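## 4. Sorting and Put-Away Exercise

### 4.1 Purpose of this section

This section explains how to set up and run the put-away exercise on the Rakness tabletop arm. The exercise uses plain cubes and a basket to stand in for a common chore: picking up small items from a surface and returning them to a container. It is the first exercise in the guide in which the arm works without a person steering it.

Operators often ask whether the arm is ready to tidy a playroom, clear a kitchen counter or restock a parts bin. At present it is not. The exercise measures one small part of those jobs under favorable conditions, and the results should be reported in those terms. Section 4.5 describes what may and may not be claimed.

### 4.2 Before you begin

Complete the arm calibration in Section 3. Confirm that the stop button is within reach of the operator's chair and that the work area is free of cups, tools, cables and paper.

You will need:

- one wicker basket with low sides
- one red cube, one blue cube and one green cube
- the run sheet supplied with this guide
- a soft dry cloth

> **CAUTION:** Keep hands, hair and loose sleeves away from the gripper whenever the arm is powered. Press the stop button before reaching across the table for any purpose, including picking up a dropped cube.

In the layout for a single-item run, the red and blue cubes are in the basket and the green cube is on the open table. The task given to the arm is to place the green cube with the others.
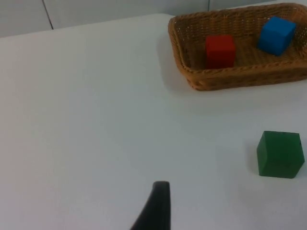
*Mirnstead Household Automation Department*

### 4.3 Setting up the table

1. Wipe the tabletop with the cloth and allow it to dry.
2. Set the basket flat on the table. Press lightly on each corner. If the basket rocks, replace it.
3. Place the red and blue cubes inside the basket. They do not need to be lined up or squared to the sides.
4. Place the green cube on the table, well clear of the basket. A turned cube is acceptable and should not be straightened.
5. Open the control program and select **Put-Away, Single Item**.
6. Check the wrist camera view on the monitor. The green cube must be fully visible. Part of the basket may lie outside the view.
7. Enter the operator's name and the run number on the run sheet.

**Note:** The gripper will appear in the wrist camera view at all times. Do not adjust the camera mount to remove it. Moving the mount cancels the calibration, and Section 3 must then be repeated in full.

**Note:** Room lighting should stay the same for the whole session. Close the blinds if sunlight reaches the table. Sessions at Mirnstead are normally started at 2 p.m. with the blinds closed and the ceiling lights on.

### 4.4 Running the exercise

1. Announce "arm moving" so that others in the room can hear.
2. Press **Start**. The arm will pause briefly before its first movement.
3. Do not touch the table, the basket or the cubes during the run.
4. Wait until the program shows **Run ended**, or until 600 seconds have passed. If the time limit is reached, press the stop button.
5. Record the outcome using one of the following marks:

| Mark | Meaning |
|---|---|
| P | The green cube is resting inside the basket and the other cubes are still inside. |
| M | The cube was lifted but came to rest outside the basket. |
| N | The cube was not lifted. |
| D | The basket was tipped, or a cube already inside was knocked out. |
| S | The operator stopped the run. |

6. Return the table to the layout in Section 4.3 before the next run.

If mark D is entered on two runs in a row, end the session and notify the floor supervisor. Do not lower the arm speed to obtain a better result. Any change of speed requires a new run sheet.

> **CAUTION:** Do not replace the cubes with glass, food, batteries or anything with a sharp edge. The gripper has no means of judging whether an item is fragile.

### 4.5 Reading and reporting the results

A full evaluation consists of 137 runs by at least two operators. Shorter sessions are suitable for training but are not to be quoted in reports.

A person can complete this task in a few seconds and would give it little thought. For the arm, success depends on finding the item, closing the gripper at the right angle, clearing the basket rim and letting go without disturbing what is already inside. A good score shows that these steps can be repeated with solid, regular shapes on a plain surface. It does not show that the arm can handle socks, cutlery, toys of mixed sizes or loose hardware.

Reports should state the kind of item, the kind of container, the number of runs and the number of runs stopped by the operator. The phrases "does household chores" and "ready for the shop floor" are not approved for use in reports on this exercise. Questions about wording may be sent to Ileana Ardeleanu.

### 4.6 Care of the equipment

Inspect the gripper at the end of each session and wipe it with a dry cloth. Replace any cube that has split or that no longer sits flat. Small specks and slightly worn edges are acceptable.

The gripper pads are to be changed after 2000 closures. The count is shown under **Service** in the control program and must be reset by hand once the new pads are fitted. Spare pads are held by Adom Sowah, who should be given the arm's serial number with each request.

Leave completed run sheets in the tray beside the monitor. Continue to Section 5 for exercises with more than one loose item.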